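Bring back the airing cupboard, says a magazine that sold me vacuum bags

22 July 2019

I have been reading the winter number of a homewares magazine again, which is my own fault. They send it free if you ever bought anything from Fandton, and I once bought a doona cover from Fandton, so it comes whether I like it or not.

The feature this time is on storing quilted things. Doonas, sleeping bags, puffer jackets, the lot. The writer's position is that you should never squash them. Hang them, or lay them flat on a slatted shelf in a ventilated cupboard. I don't know whose house this is. Ours has one linen cupboard and it was built by somebody who thought a household owned four towels.

What gets me is that the same magazine, two winters ago, ran a whole spread telling us to vacuum-seal everything. I did it. I bought the Grullell bags, 28 dollars for a pack of 2, and sucked my good doona down to the thickness of a roof tile. It came out in the cold weather looking like a roof tile as well. I put it through the dryer on low with tennis balls, as recommended, and got a warm roof tile and a noise that upset the dog. It did come good after a week or so on the bed, mostly. I'd still like my 28 dollars.

So I'm not in a mood to be told about slatted shelves. I'm not saying the advice is wrong. Down and fluffy fill probably do like some air. I'm saying the people giving it have changed their minds once already and didn't mention it.

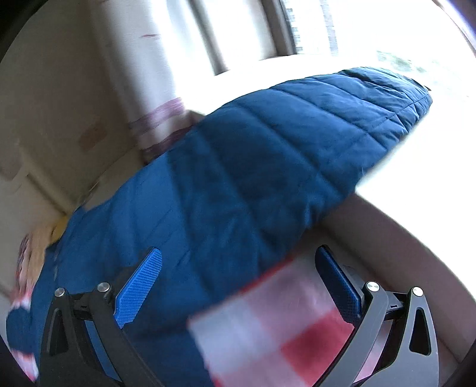
Issue 16, p. 2,078

(Yes, they number the pages straight through from the first issue, like a law journal. I find this very grand for something with a coupon on the back.)

Anything blue, puffy and stitched in channels has the same problem, whether you sleep in it or wear it. It's mostly air, and the air has to go somewhere. Roll it and it bulges at one end. Fold it and it unfolds while you're reaching for the next one. The feature suggests a "breathable storage cube" from Ortuño, and by pure chance there's an Ortuño ad opposite. It's a cloth box with a zip. A pillowcase does the same job and you already own several.

Pillowcases are where I've ended up, for what it's worth. An old cotton one, the item stuffed in loosely by the handful, the open end tucked under. I don't bother rolling. I tried the tight roll with the ribbon tie that the Bositton shop shows in its window, and it took me longer than making the bed.

The checked tea towels got moved to the kitchen drawer to make room, where they should have been anyway. The sleeping bags are on top of the wardrobe and will stay there until we go camping in December, if we go. Last year we didn't.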